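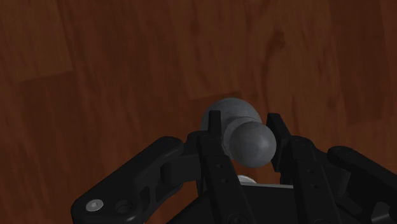 Notebook, Jiltdale student manipulation project. August, started 14:20.

Back on the grasping task for the Renus round. Simulator only today, the real arm is booked by the second years until the end of the month.

Changed since last entry:
Friction on the grey part was set far too high, left over from Hodoroagă's first version of the table. Put it back to the value in the shared config. Finger closing speed halved. Episode limit is now 600 steps, up from 200, which was cutting off slow approaches before the fingers had shut.

Ran 21 seeds overnight with the old limit, so those logs are only good for comparing start poses. Moved them to the folder marked old. Please don't delete them yet.

Main trouble is still the pick itself. The object is small and round at one end, and if the hand comes down a little off centre one finger touches first and pushes it away. Lowering more slowly helps a bit. I want to try a short pause above the object, re-read its pose, then go down the last stretch - Provuva's write-up from last term does something like this, though they had a bigger part to pick.

Clutter stays in for all runs from now on. The rules say household items on the table, and the bread is near enough to the target that the wrist has to come in over it. The planner treats the loaf as a plain box, which is fine for now. The spoon has no collision margin at all, and that needs fixing.

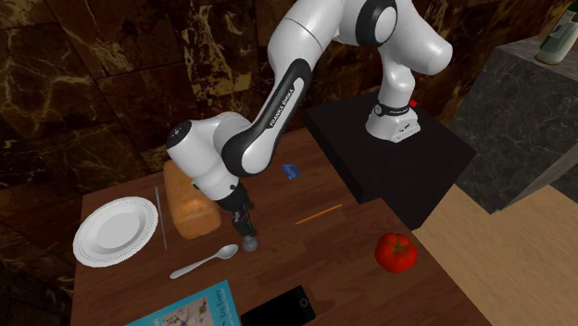

Kiran Bansal thinks the pause is a waste of steps and would sooner plan the approach with the fingers turned a quarter, so that both sides close clear of the loaf. Fair point. Will run both versions on the same seeds.

Seed 1285 crashes on reset whatever the settings. Skip it.

To do: spoon margin, wrist camera logging, rename the config files.

Stopped 17:45.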